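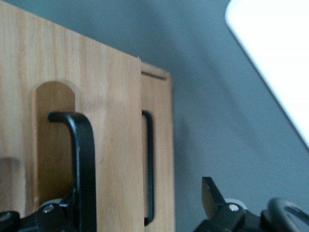

Man-lok Fang asks whether the thermostat can be set before the boiler is lit. It can. The Eltix unit keeps its settings without a call for heat, and Section 4 may be completed first.

4. Setting the Heating Schedule

1. Press and hold Menu until the clock flashes. Enter the time and press Set.
2. Select a zone. The Gramgate receiver must be within 40 feet of the thermostat.
3. Enter the start and end times for each heating period. Up to 14 periods may be stored.

Note: Periods may not overlap. If two periods share a start time, the later entry is kept.

4. Set the room temperature for each period, then press Set to save.
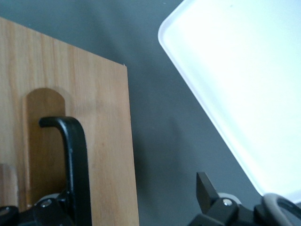

5. Press Test. The receiver light turns green when the signal is accepted. If it turns amber, repeat step 2.

Caution: Do not open the receiver cover while the power supply is connected. Wiring must be carried out by a licensed electrician.

The schedule may be suspended at any time by pressing Away. Frost protection remains active. 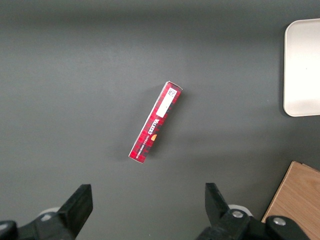
CATEGORY: MAINTENANCE
Replace both batteries each February. Do not mix old and new batteries. Fault code 57 indicates low battery voltage.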